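Estação de carga Draltley Cullora 67

A Cullora 67 é uma estação de carga de bancada para telemóveis, tablets, auscultadores e relógios. Substitui vários carregadores individuais por uma única ligação à rede e reparte a potência pelas portas conforme o pedido de cada equipamento. Destina-se a casas com muitos aparelhos, pequenos escritórios e salas de formação.

Alimentação e portas

A potência total disponível é de 67 W. Com um só equipamento ligado, a porta C1 pode entregar a totalidade. Com duas ou mais portas ocupadas, o controlador renegoceia os perfis, o que provoca uma interrupção de carga de 2 segundos em todas as saídas. A interrupção é normal e não afeta as baterias, mas pode reiniciar equipamentos sem bateria própria — discos externos e concentradores, por exemplo. Para estes recomenda-se uma fonte dedicada.

As portas USB-A não participam na negociação e mantêm sempre 5 V.
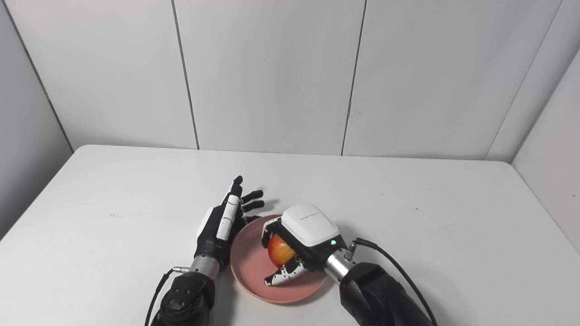 O cabo de rede é destacável e segue com ficha europeia. A versão para o Reino Unido tem referência própria e não é fornecida em conjunto. O consumo em vazio mantém-se enquanto a ficha estiver na tomada; o interruptor traseiro corta as saídas, mas não o circuito primário.

Divisórias e arrumação

As divisórias Pugh encaixam em calhas na base e podem ser retiradas sem ferramentas. Aceitam tablets com capa, desde que a capa não ultrapasse a largura da ranhura. Os cabos passam por baixo das divisórias e saem pela frente. Devem usar-se cabos curtos: os de comprimento normal cabem no compartimento inferior, mas dificultam o fecho da tampa e a ventilação.

A base de carga sem fios para relógios, Flakness, é vendida em separado e ocupa a porta C2. 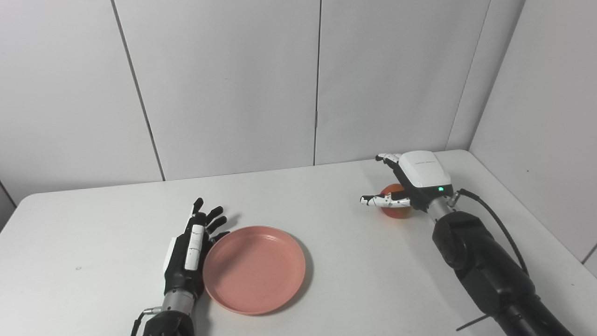 Mãos robóticas, prato e bola sobre tampo branco.

Características

Potência máxima: 67 W
Tensão de entrada: 100-240 V, 50/60 Hz
Peso sem cabos: 644 g
Comprimento do cabo de rede: 1875 mm
Garantia: 2 anos

Conteúdo da embalagem: estação, cabo de rede, divisórias, guia de instalação. Os cabos de carga não estão incluídos.

Notas de utilização

Não cobrir as grelhas laterais. A temperatura da caixa sobe durante a carga simultânea e o controlador reduz a potência se o limite interno for atingido; a luz frontal passa então de branco a âmbar. Limpar com pano seco e a ficha desligada.

As unidades fabricadas antes de março têm um firmware anterior, que não reconhece a base Flakness. A atualização faz-se pela porta C1, a partir de um computador, com as restantes portas livres.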